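right, bus thread. the 127 out of Ferngate is being cut to 2 an hour from October and I've got thoughts, typing fast on my break

1/ it's 4 an hour now and still rammed by the time it reaches the hospital. stood up the whole way again this morning. bag on my feet, someone's elbow in my ear

2/ council says "passenger numbers don't support the current timetable". which passengers. counted when. the notice at the stop is one side of A4 and half of that is logo

3/ if you start at 7 you'll need the bus before the bus before. my shift doesn't move becuase the timetable did 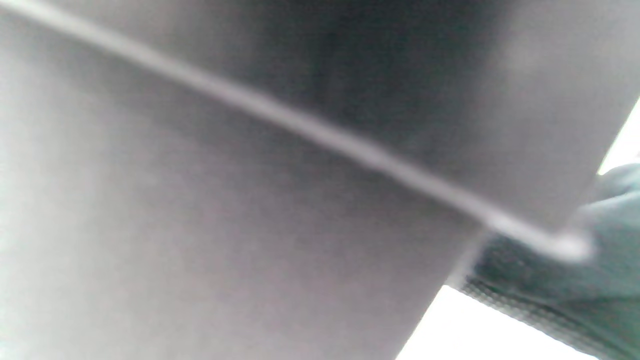

4/ and the last one back goes at 20 to 11 now. new one goes at ten. so anyone on lates is walking up Ferngate hill in the dark or paying for a taxi, 40 quid a week easy

5/ yes I know drivers are short. pay them more then. my neighbour did it for years and packed it in over the split shifts, loved the actual driving

6/ comments close 21 April 2026 — there's a form at the library desk, or online if you can find it, it's under "Planning and Place" for some reason. say which stop you use and what time, they ignore teh general moaning

7/ break over. will put the link up tonight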